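The Two-Armed Bench: a summer and a bit at the Hepburn workshop

Gallery last added to in September 2018

Hello and welcome, and thank you for clicking through from the main workshop page. A good many of you have been asking how the two-armed project is coming along, so I've finally sat down with a pot of tea to put something up and write a few words to go with it. I'm not a brief person, as anyone who has stood next to me at the drill press will know, so do skip about as you please.

For those who haven't been following, the idea came from Ngọc Khổng, who has rented the bench next to mine at Hepburn for 3 years now and who wanted a pair of arms that could do the sort of small, fiddly, two-handed job that a single arm makes such a meal of. Holding a thing with one hand while you do something to it with the other, in other words. We bought the arms second-hand through Fladau, which is a lovely little dealer if you don't mind waiting, and they arrived in July in two crates so heavy that we had to unpack them in the yard and carry everything in piece by piece. The mounts took us 18 evenings. I had promised Ngọc it would be four, and I have been reminded of this.

The software side goes by the name of Pultero, which Ngọc chose and which I have stopped asking about. It runs on an old desktop under the table and lets us teach a move by hand, save it, and play it back as slowly as we like. I do the brackets, the cabling and the worrying. We settled on test tubes as the first proper job because they're cheap, they're light, they come in a rack with nice regular holes, and if you squash one you have only lost a few pence. (We have squashed rather a lot of them. The first bag from Welano had 60 in it and we're well into the second.) 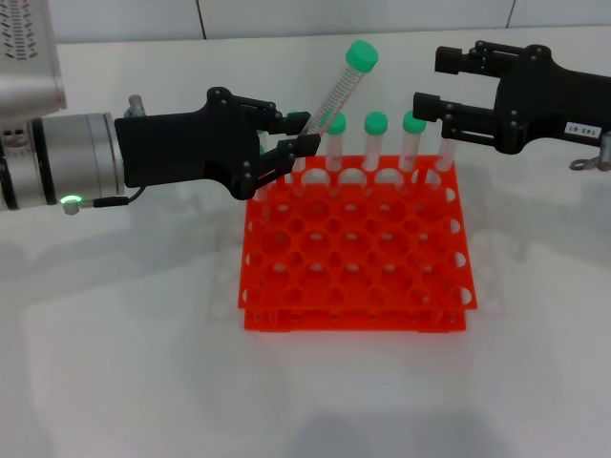 The left gripper with a tube held on the slant over the back row, and the right one open at the other side. I do like those mint-green caps against the orange rack!

I should say something about the rack, as it has given us more trouble than either of the arms. The holes are staggered, a bit like honeycomb, and there are smaller ones in between the big ones. To a person that's no bother at all. To Pultero, in the early days, every hole was much the same as its neighbour, and we spent a whole weekend with tubes being presented very confidently to the wrong place. Ngọc's answer was to measure the spacing properly with callipers and work everything out from one corner, and after that it was mostly a matter of keeping the rack still. A few dabs of museum putty under the feet did very nicely for our tests, though you do have to remember to peel it off afterwards.

The tilt is the other thing people ask me about. When a tube is picked up at an angle, the wrist has to bring it upright before it goes anywhere near a hole, and the fingers must hold tightly enough that it doesn't swivel, yet gently enough that the plastic doesn't give. We went up and down on the grip setting for ages. My log book says 432 tries between the first pick and the evening we stopped for fish and chips, and I'm rather proud of having written every one of them down — even the ones where I had only forgotten to plug something in.

Next on the list is getting the second arm to do its share. The plan is for one gripper to steady the tube while the other turns the cap, and I have been practising the movement with my own two hands at the kitchen table, to the puzzlement of my family. Ngọc thinks the wrist will manage the turning perfectly well if we let go and take a fresh hold every half turn. I would like to try a soft sleeve on the fingers first. We shall see who gets to the bench earliest!

If you'd like to come and have a look, we're at Hepburn most evenings after tea, and there's generally a spare stool. Do let one of us know beforehand so that we can have the arms switched on and warmed up. I'm also after some thin black cable ties, the shorter the better, if anyone has a bag going begging.

Words by Nuala Costello. Software, callipers and patience by Ngọc Khổng.

Back to all galleries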